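**Lawn notes from Clendance Grounds Care**

September 11, 2019

Fall aeration starts this month on the Orkska and Vrettos routes. If your lawn gets steady foot traffic or stays soggy after rain, the soil is probably compacted and seed will have a hard time taking hold. We make two passes with the core aerator and leave the plugs on the grass, where they break down by themselves.

Please mark sprinkler heads and shallow cable lines before we arrive. Flags are free at the Sisto yard. Mow to the usual height the day before and leave the gate unlocked.
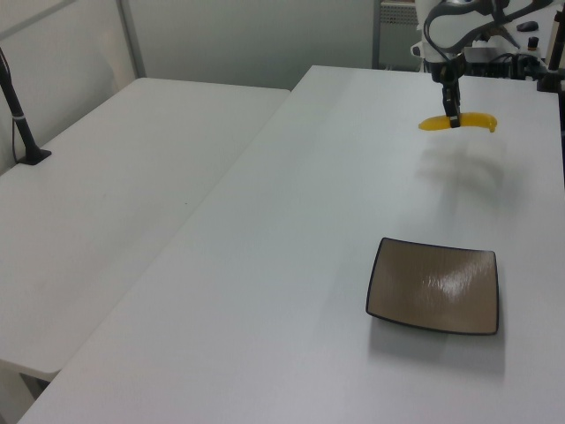
Overseeding can be added to any aeration visit. Seed goes down right after the second pass, and the lawn should be kept damp until the new grass is up. Toys left in the grass slow the crew down, and even a small plastic banana like the yellow one in the photo can jam the tines, so walk the yard first. Pet waste should be picked up too.

Aeration for a standard lot is $232, with overseeding quoted separately. We need four days' notice to change a visit. Leaf cleanup begins in November, and customers already on the fall plan do not have to sign up again. The Sisto yard opens at 8 a.m. for flag pickup.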